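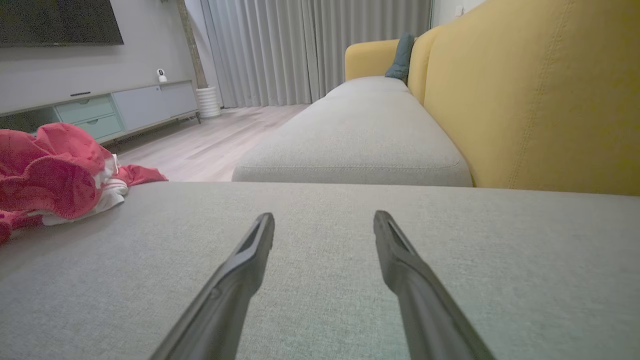 Can the Posia fingers go on the Ostermann arm without redoing the wrist camera calibration?

The calibration can stay if the camera bracket isn't touched. Only the finger offset has to be changed, in the tool file, and the gripper homed once after saving.

Ticket 2178
Opened by: Talha Bajwa
Assigned to: Yolanda Tello
Product: Posia gripper, Ostermann arm, Bratari controller
Status: Waiting on customer

Talha Bajwa, 9:40
Swapped the Bratari fingers for the Posia set this morning. Bracket untouched. Offset changed as per your note. On fabric the new fingers close too high. They shut above the garment, the controller reports "grip complete", and the arm lifts with nothing. The old fingers picked up the same garment from the same sofa seat.

Yolanda Tello, 10:15
Please send the tool file and the log from one failed pick. Which firmware is on the controller?

Talha Bajwa, 10:32
Both attached. Firmware is the December one.

Yolanda Tello, 11:20
Found 2 things. The offset is saved under tool 1 but the pick routine calls tool 2, which still has the old finger length. The approach height is also set from the old tip. Together the tips stop about 2 cm high. Copy the offset to tool 2, save, home the gripper, run again.

Talha Bajwa, 13:05
Done. Tips now reach the seat. Garment picked, but on a flat part of the cloth it slips out during the lift. Folds are fine. Grip force is at the default.

Yolanda Tello, 13:30
Default force was tuned for the Bratari pads. Go up one step and slow the lift for the first part of the move. Don't change the closing speed yet, I'd like to see one thing at a time. If it still slips, try the rubber tip covers from the Woruvside kit. They add to the finger length, so the offset needs changing again.

Talha Bajwa, 14:10
Force up one step, slower lift. Better on the flat parts, still drops sometimes. Covers are at the other site. Will fit them tomorrow and post the log here.

Yolanda Tello, 14:18
OK. Leaving the ticket open until I have that log.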